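Vallis kitchen-handling project: progress to end of September

The left arm stopped without warning on 7 of 300 runs this month. Each time the gripper held its last position and the arm had to be restarted by hand. No one was hurt. We lost about 26 hours of bench time. 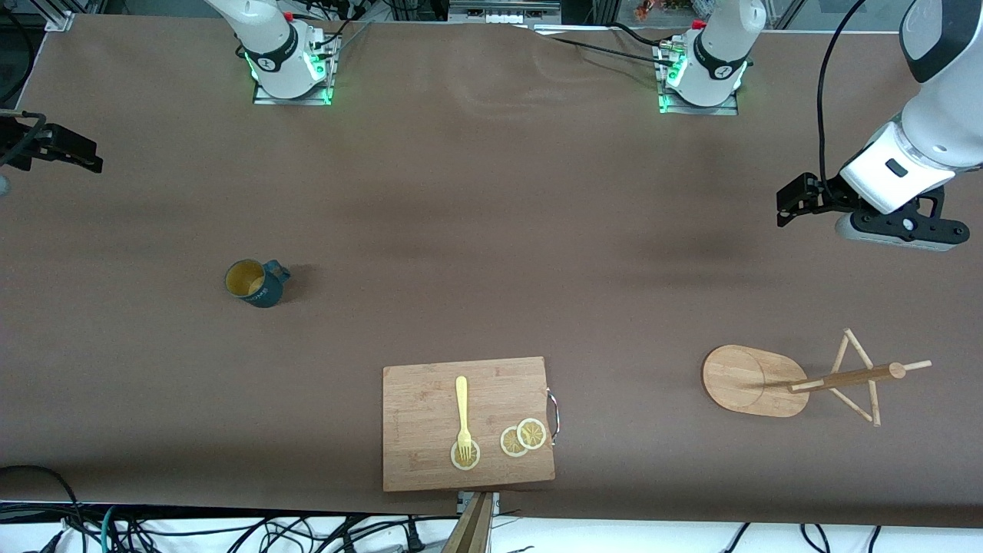 Gediminas Kazlauskienė

The lemon and fork task is set up on the two-arm bench. We traced the stops to a worn connector on the left gripper cable. Juška has supplied a new one, and speed stays at 80 per cent until it is fitted. Spending is within budget.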